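**Aubert adds wide-mouth bottle and manual decanting procedure to Zarneo liquid concentrate line**

DRADOVIA, Thursday, October 10, 2019 – Aubert today announced a wide-mouth refill bottle for its Zarneo range of liquid concentrates, together with a revised written procedure for decanting the product from bulk containers. The bottle and the procedure are available now to Zarneo account holders and to distributors supplied through Trastus.

The wide-mouth bottle replaces the narrow-neck version sold with the range until July. Existing narrow-neck bottles remain compatible with Zarneo concentrates and do not need to be withdrawn. Aubert will supply replacement caps for them while stock lasts.

**Background**

Zarneo concentrates are sold in bulk and transferred on site to smaller bottles for daily use. Viscosity is high compared with ready-to-use products, and it rises as the storage room gets colder. With a narrow neck, the pour has to be kept thin, and transfer is slow. Customers reported two recurring problems: overflow at the neck when the pour rate was raised, and product left in the threads, where it dried and kept the cap from seating.

Aubert reviewed 58 site reports covering both problems. Overflow was the main complaint in 48 of them.

"The formula was never the issue in these reports. The opening was too small for the way people pour," said Gaëtan Coste, packaging engineer at Aubert. "A funnel solves it, but then the funnel has to be washed, and on many sites it was going missing. We decided to change the neck."

**Changes to the bottle**

The new bottle has a wide threaded mouth and a projecting collar below the threads. The wall is frosted and translucent so that the fill level can be read from outside during transfer. The collar gives the hand a stop when the bottle is lifted and catches small runs from the rim before they reach the label area.

The thread has been changed along with the mouth, so caps from the earlier bottle do not fit. The new cap is molded in white and carries the letter W on its top face to prevent mix-ups in stores where both types are in use.

The part number for the bottle with cap is 1002. It is supplied in cartons of 50. Caps can be ordered separately under the same account terms.

**Revised decanting procedure**

The procedure below replaces the leaflet previously packed with bulk containers. It applies to all Zarneo concentrates. The safety data sheet for the specific product takes precedence wherever the two differ.

1. Let the bulk container stand in the filling area overnight if it has been stored in an unheated room.
2. Check that the receiving bottle is clean and dry inside. Do not fill over the remains of a different concentrate.
3. Put on gloves and eye protection as listed on the safety data sheet.
4. Wipe the pouring edge of the bulk container. Old product can build up as a crust near the edge and break off into the stream.
5. Stand the bottle upright on a level surface, with absorbent paper underneath. Hold it steady below the collar.
6. Bring the container close to the mouth before tilting it. Start slowly and let the stream settle against one side of the inner wall.

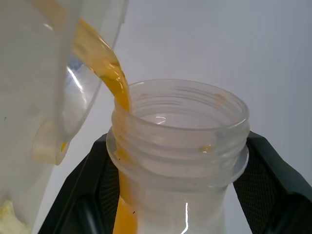 7. Stop at the fill line. Bring the container back to level while its edge is still over the mouth, and wait for the last of the stream to fall.
8. Wipe the rim and the threads, including the underside of the collar. Small drops in the threads are normal with a thick product and should be removed before capping.
9. Fit the cap, tighten by hand, and label the bottle with the product name and filling date.

"Step 8 is the one we would ask supervisors to check," said Solène Roussel, technical support manager at Aubert. "A wide mouth makes the pour easier, but it also gives you more thread to keep clean. If it is left, the cap will stick or leak, the same as before."

**Availability**

Part 1002 can be ordered directly from Aubert or through Trastus. Orders already placed for the narrow-neck bottle will be filled as written unless the customer asks for a change. Mixed cartons are not offered.

The revised procedure is packed with each bulk container shipped from the Dradovia warehouse. A wall sheet in a wipe-clean sleeve is available on request.

**About Aubert**

Aubert formulates and packs liquid concentrates for workshops, laundries, and building maintenance. Its products are sold under the Zarneo name. The company's offices, filling plant, and warehouse are in Dradovia.

**Contact**

Solène Roussel
Technical Support, Aubert
Dradovia

Samples of the bottle and cap are available to account holders and trade press on written request to the above.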